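試料追跡ソフト「Waselier」の第2版公開、共同利用施設からは慎重な声も

2018年12月3日

ゲノム解析施設向けの試料追跡ソフトウェア「Waselier」の第2版が公開された。開発元のGrastettiによると、今回の版では受け入れから核酸抽出、ライブラリー調製、シーケンサーへの投入、データ納品までを一つの画面系列で管理できるようになり、これまで別売りだった保管庫管理の機能も本体に組み込まれた。ソースコードは引き続き公開され、利用料はかからない。有償になるのは導入支援と保守契約である。

発表資料には「あらゆる規模の施設に対応」とある。この分野の発表資料で、この文句を見なかったことのほうが少ない。では、どの規模の施設で、どれだけの期間、どのような試料を流して確かめたのか。資料の本文には書かれておらず、末尾の注に試験運用の概要が載っているだけである。

注によれば、試験運用を行ったのはFilitzにある共同利用のシーケンス施設で、期間は11月の30日間、登録された試料は2,475件だった。試料の取り違えは「確認されなかった」とされている。確認されなかったことと、なかったことは別の話だが、資料の要約ではこの二つが入れ替わり、「取り違えゼロを達成」という見出しになっている。どのような方法で取り違えの有無を調べたのか、Grastettiに問い合わせたところ、ソフトウェア内の照合記録に不一致が残っていないことを根拠にしたという回答だった。つまり、システムが自分の記録を自分で点検した結果である。バーコードを貼り間違えた管がそのまま正しい手順で流れていけば、照合記録には何の異常も残らない。

Filitzの施設で導入を担当したMareike Vogler氏は、使い勝手については好意的だ。「以前は表計算ファイルを部屋ごとに持っていて、どれが最新か毎朝確かめていた。その手間はなくなった」と話す。一方で、試験期間中に扱ったのは全ゲノムと標準的なRNAの二種類の工程だけで、単一細胞解析や、途中で条件を変えるような試作段階の工程は従来のファイルに残したままだという。「載せようとはした。工程の定義を書くところで時間切れになった」

この「工程の定義」が、今回の版の目玉とされる部分である。第1版では抽出、定量、断片化といった手順の順番が固定されており、順番を変えるにはプログラム本体に手を入れる必要があった。第2版では各手順が独立した部品になり、利用者が画面上で並べ替えたり、条件分岐を加えたりできる。開発責任者のSamer Kassab氏は「施設のやり方にソフトが合わせる。逆ではない」と説明する。 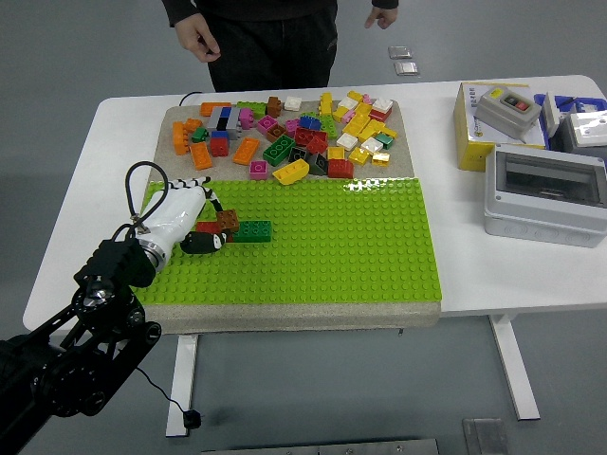 工程を部品の組み合わせで表すという考え方そのものは、目新しいものではない。問題は部品どうしの継ぎ目にある。ある手順が出す濃度の単位と、次の手順が受け取る単位が食い違っていないか。プールした試料を後で分けたとき、親子関係がどこまでたどれるか。色とりどりの玩具のブロックが山になっていて、手前に丸い突起の並んだ黄緑の基礎板が敷いてあれば、組み立てる側は突起の間隔を気にせずに済む。シーケンス施設の手順書には、そういう共通の突起がない。同じ「精製」という名前の手順でも、施設によって入力も出力も違い、同じ施設の中でさえ担当者によって違うことがある。Waselierの部品は出荷時に単位と容器の種類を仮定しており、それに合わない場合は利用者が変換規則を書くことになる。画面上で並べ替えられるのはその先の話だ。

出荷時に用意されている部品は88個である。数としては多いように見えるが、公開されている一覧を読むと、容器の形が違うだけで中身が同じものがかなり含まれている。たとえば定量の部品は管用とプレート用に分かれ、プレート用はさらに穴の数で分かれる。これを別々に数えるのは開発元の自由だが、導入を検討する側は、自分の施設の工程がいくつの部品で書けて、いくつ書けないかを先に調べたほうがいい。一覧は配布ファイルに同梱されており、契約前でも読める。

移行の費用についても、資料の記述は楽観的に過ぎる。「既存の表計算ファイルを読み込むだけ」とあるが、読み込めるのは列名と書式が指定どおりの場合に限られる。別の施設で情報管理を担当するOmar Hijazi氏は、公開前の版に過去の記録を読み込ませようとして断念した。「試料名の欄に備考が書いてある。日付の欄に『再抽出』と書いてある。うちの記録が汚いと言われればその通りだが、汚くない記録を持っている施設を私は知らない」。同氏の施設では結局、新規の試料だけを新しいシステムに登録し、過去の分は元のファイルを参照する案を検討している。その場合、古い試料を再解析するたびに二つの記録を突き合わせることになり、一元管理という利点はかなり薄れる。

費用の見積もりを求める声に対し、Grastettiは「施設ごとに異なる」として目安を示していない。ソフトウェアが無料であることは事実でも、工程の定義を書く人の時間、端末とバーコード読み取り機の更新、サーバーの保守は施設の負担になる。大きな施設なら専任者を置ける。技術職員が一人か二人で、装置の整備も受付も兼ねているような施設では、その時間がどこから出てくるのかが導入の可否を決める。この点について発表資料は触れていない。

競合する「Kelmendi」の利用者からは、別の疑問も出ている。Kelmendiは商用の製品で、工程の自由度は低いが、変更履歴の監査機能が細かい。両方を試した品質管理担当のIwona Walczak氏は、Waselierでは工程の定義を変えたとき、変更前の定義で処理された試料がどう表示されるのかが分かりにくいと指摘する。「試料の画面を開くと、今の工程が出てくる。その試料が実際に通った工程を見るには履歴の画面に移って、版番号を自分で照らし合わせないといけない。監査のときにこれを説明する自信はない」。研究用途に限れば大きな問題にはならないかもしれないが、臨床検体を一部でも扱う施設では見過ごせない。

Kassab氏はこの指摘を認めたうえで、試料画面に処理時の版を表示する改修を次の更新に含めると述べた。更新の時期は明らかにしていない。第1版の公開時にも、権限設定の細分化が「次の更新」で予定されているとされたが、実際に入ったのは今回である。

データの持ち出しに関しては、評価できる変更があった。第1版では記録の一括出力が独自形式に限られていたが、第2版ではタブ区切りの文字列ファイルでも出力できる。別のシステムに乗り換えるときに記録を人質に取られないという意味で、これは工程編集の画面よりも重要かもしれない。ただし、出力されるのは試料と手順の対応表までで、添付された電気泳動の画像や機器のログは含まれない。添付ファイルはサーバー上のフォルダーから手作業で取り出し、試料番号で紐づけ直す必要がある。

外部の利用者としてFilitzの施設に試料を預けている研究者の見方はもう少し素朴だ。集団遺伝学を研究するNam-gil Ahn氏は、試験期間中に進捗画面の閲覧権限を与えられた。「自分の試料がどこまで進んだか分かるのはありがたい。ただ、画面が『調製中』のまま動かない週があって、結局電話した。試薬の入荷待ちだった」。進捗の表示は、担当者が手順の完了を登録して初めて動く。待ちの理由を書き込む欄もあるが、入力は任意で、Ahn氏の試料では空欄だったという。Vogler氏もこの欄を使っていなかったことを認めている。忙しいときほど書く余裕がなく、利用者が知りたいのもそういうときの理由である。

安全面では、外部利用者向けの閲覧画面が初期設定で有効になっている点に注意がいる。公開された手引きには無効にする方法が載っているが、設置手順の章ではなく付録に置かれている。試料名に患者や提供者を推測できる文字列を使っている施設は、設置の前に付録を読んでおくべきだろう。Grastettiは、初期設定を変える予定があるかという問いには「検討中」とだけ答えた。

Filitzの施設は試験運用の終了後も第2版を使い続けるとしているが、単一細胞解析の工程をいつ移すかは決まっていない。従来のファイルは当面、並行して更新する。Grastettiは試験運用の詳しい報告書を公開するとしており、取り違えの有無を照合記録以外の方法で調べた結果が含まれるかどうかについては、回答がなかった。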